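März
Von Meenakshi Pisharody und Gopinath Bhat

3. Ordnung im Schlafzimmer: Wie Haushalte über ihre Textilien sprechen

3.1 Wäsche als Gesprächsanlass

Wer Menschen bittet, von ihrem Alltag zu erzählen, landet erstaunlich oft bei der Wäsche. Das war uns zu Beginn unserer Untersuchung nicht bewusst, denn eigentlich wollten wir etwas über Schlafgewohnheiten erfahren, und unser Leitfaden sah für Textilien gerade einmal 2 Fragen vor. Schon in den ersten Gesprächen aber kamen die Befragten von sich aus auf Laken, Handtücher und Überwürfe zu sprechen, und zwar mit einer Ausführlichkeit, die wir ihnen gerne gelassen haben. Eine ältere Teilnehmerin beschrieb uns über eine halbe Stunde lang, wie in ihrer Familie Bettwäsche gemangelt, gefaltet und nach Zimmern getrennt in den Schrank gelegt wurde -- und sie tat es mit so viel Freude, dass wir den Leitfaden danach umgeschrieben haben.

Insgesamt gingen 100 Haushalte in die Auswertung ein, dazu eine schriftliche Befragung mit 700 Rückläufen, auf die wir in Abschnitt 4 zurückkommen. Die Gespräche fanden bei den Teilnehmenden zu Hause statt, meist am Küchentisch, gelegentlich auch auf der Bettkante, wenn ein bestimmtes Stück gezeigt werden sollte.

3.2 Das Bett als Ablage

Ein Motiv, das sich durch sehr viele Gespräche zieht, ist das Bett als Zwischenstation. Tagsüber dient es als größte freie Fläche der Wohnung, auf der sortiert, gelüftet und zusammengelegt wird, und häufig bleibt dort auch etwas liegen, über dessen weiteren Weg noch nicht entschieden ist. Kandasamy hat für solche Orte den schönen Begriff der »wartenden Fläche« vorgeschlagen, den wir hier übernehmen. Gemeint ist eine Fläche, die für eine andere Tätigkeit vorgesehen ist und die man deshalb bis zum Abend wieder freiräumen muss. Gerade diese Frist macht sie so brauchbar, wie uns mehrere Befragte versichert haben: Auf dem Stuhl in der Ecke kann ein Pullover eine Woche überdauern, auf dem Bett höchstens bis zur Schlafenszeit.
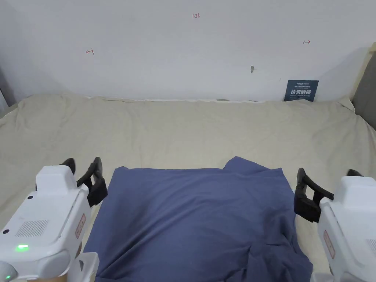
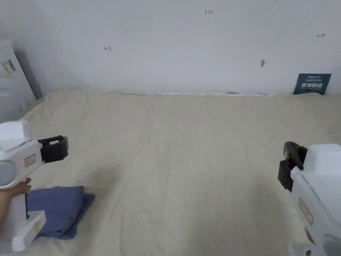 Abbildung 2: Das Bett als wartende Fläche, beide Aufnahmen mit beigem Laken vor weißer Wand.

Deutlich wird in den Gesprächen auch, dass die Grenze zwischen ordentlich und unordentlich kaum an der Menge der Dinge hängt. Ein glatt gezogenes Laken mit drei Stapeln darauf gilt vielen als aufgeräumt, ein einzelnes zusammengeknülltes Handtuch dagegen als Störung. Ziletti führt das auf die Erziehung zurück und vermutet, dass die Form eines Stoffes früher als Zeichen für Fleiß gelesen wurde. Wir möchten dem nicht widersprechen, würden aber behutsam hinzufügen, dass 11 unserer Haushalte genau umgekehrt urteilten. Dort empfand man das straff bezogene Bett als kühl, ein wenig wie im Hotel, und ließ die Falten mit Absicht stehen.

3.3 Wer legt zusammen?

Bei der Verteilung der Arbeit stießen wir auf die bekannten Muster, freilich mit einigen liebenswerten Ausnahmen. In mehreren Familien hatten Kinder das Zusammenlegen der Handtücher übernommen, zunächst als Spiel, später als feste Aufgabe, und die Eltern lebten seither mit einer Falttechnik, die in keinen Schrank so recht passen wollte. Ein Vater erzählte, er habe zweimal heimlich nachgefaltet und es dann gelassen, weil es seiner Tochter aufgefallen war. Preva spricht in solchen Fällen von geteilter Zuständigkeit; uns scheint, dass damit das Verhandeln, das dieser Teilung vorausgeht, noch etwas zu kurz kommt. Im folgenden Abschnitt sehen wir uns deshalb die Absprachen an, mit denen Paare beim Zusammenziehen ihre Bettwäsche zusammenführen.

Zuletzt aktualisiert: März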